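Door Rules Working Group, Minutes, March

Present: Nazareno Lo Presti (chair), Heloísa Queiroz, Thaddeus Mercado, Samuele Lo Presti, and me, Cinzia Serra, taking notes again since I was the last one to sit down.

We started at 9:15 with coffee and a long argument over whether the last minutes were too long. Heloísa thinks they were. Thaddeus likes them long so he can skip the meetings (he said this in front of the chair). I promised to try harder. Minutes accepted with one fix: where I wrote "Jondell" in the section on speed limits, I meant "Nernine." Sorry, both teams!

1. Where we are with the draft

The house rules for two-armed mobile robots working near doors are now at draft 3. Nazareno read the scope out loud. It covers indoor doors with a knob or a handle, opened by hand, in corridors and rooms where people walk. It leaves out sliding doors, fire doors and anything with its own motor. Samuele asked about cupboard doors and we spent far too much time on that one. For now they're out, and he can write a paragraph if he wants them back in.

Jondell sent 17 comments on draft 2. I had read all of them by last night and I'm a little proud of that. Most are wording. The ones that matter are in items 2 and 3 below.

2. Simulation before hardware

Everybody agrees that a door task gets run in simulation before anyone tries it on a real robot. Where we split is on how much of it. Thaddeus wants 80 clean runs per door type, in a row, and if one goes wrong you start counting again. Samuele said that's fine for Ganiritz, who can leave theirs going overnight, but it would eat Sorrentino's whole week. Heloísa asked what "clean" means and the table went quiet for a bit.

What we ended up with, and I read this back to everyone: a run is clean if the robot touches nothing except the door, its knob or handle, and whatever the task tells it to touch. Brushing the door frame counts as a fail. Brushing the wall counts as a fail. Nazareno wanted to let light contact with the frame go, and he was outvoted, cheerfully.

Thaddeus's 80 stays in the draft with square brackets on it until Sorrentino has had a chance to reply.

3. Clutter, swing space and open grippers

I enjoyed this one the most. Draft 2 said the floor "should be clear" and Jondell wanted to know how clear, for how far, and who looks. Fair enough! Heloísa pointed out that real corridors have stuff in them, and if we only test on bare floors we're writing rules for a building that doesn't exist. She'd like each door type tested both ways, with a clear floor and with things lying on it.

Samuele brought up the swing space. The door sweeps through a chunk of corridor, and both arms and the base need to be out of that part or moving along with it. He wants it marked in the run plan before the robot starts. Agreed, and no one fussed.

Then grippers. Draft 3 says fingers stay open on the approach and close only once the robot has the handle between them. Thaddeus asked about the second arm, the one that isn't doing the door. We went back and forth and settled on this: it may stay up if it's clear of the swing space, otherwise it gets tucked in before the door moves. 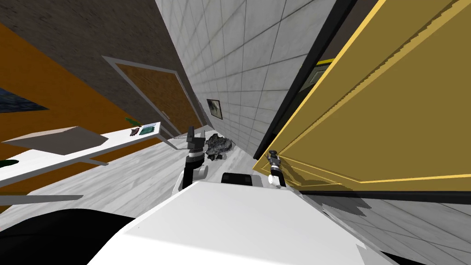 Simulated, with the yellow door swung open toward the robot.

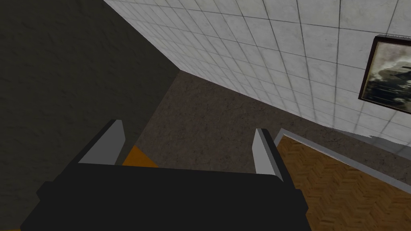
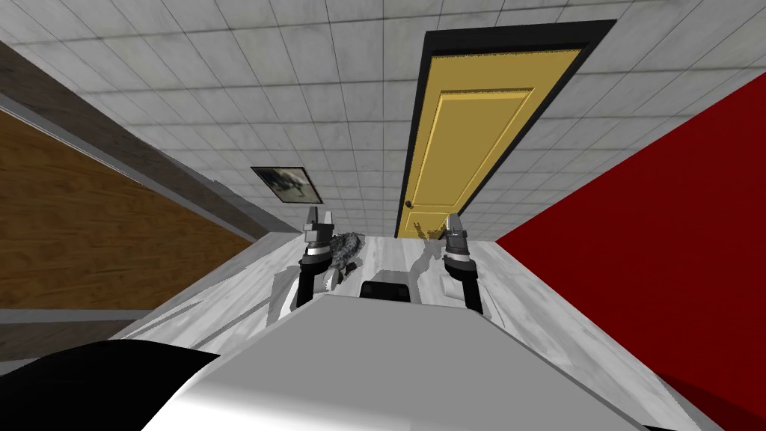
Both grippers open, pointing up the floor.

Does the clutter rule apply to things the robot isn't supposed to pick up?

It applies to anything on the floor between the robot and the door, including things that have no part in the task. The run plan has to name them, and touching one makes the run a fail.

4. Who can stop a run

Short item, or it should have been. Draft 3 says "the operator" can stop a run. Heloísa wants it to say that anyone in the room can, with no questions asked until the arms are still. I was with her on this right away. Samuele worried that visitors would be hitting the stop button for fun, and Nazareno said he'd take that over the other thing. Changed to "any person present."

We also need a line on starting again afterward. Thaddeus offered wording: the person who stopped the run and the operator both have to say okay. I liked it, but what if the person who stopped it has gone to lunch? He's going to think about that.

5. Logging

Nazareno would like every failed run kept, with the plan that went with it. Nernine already does this. Ganiritz keeps only the last failure for each door, and Samuele is going to ask them whether that's a storage thing or just a habit. We did agree on one point: if a run gets stopped by a person, the log has to give the reason in a normal sentence. No codes. I have tried to read those codes and I never want to again.

Heloísa asked whether simulated and real failures go in the same log. Same log, with a column that says which. I'll add the column to the template.

6. Other stuff

The big meeting room is being painted, so we'll be in the little one again next time. Bring a sweater.

Samuele asked if we could please call the document something other than "the door thing." Suggestions to me by email, clean ones.

To do

Nazareno: write to Sorrentino about the number of runs.
Thaddeus: new wording on restarting after a stop, lunch problem included.
Samuele: ask Ganiritz about their logs, and the cupboard door paragraph if he still wants it.
Heloísa: 2 sample run plans, one with a clear floor and one with clutter.
Cinzia: answer Jondell's comments, fix the log template, send draft 4 around.

We wrapped up at 11:40. Next meeting when draft 4 is out.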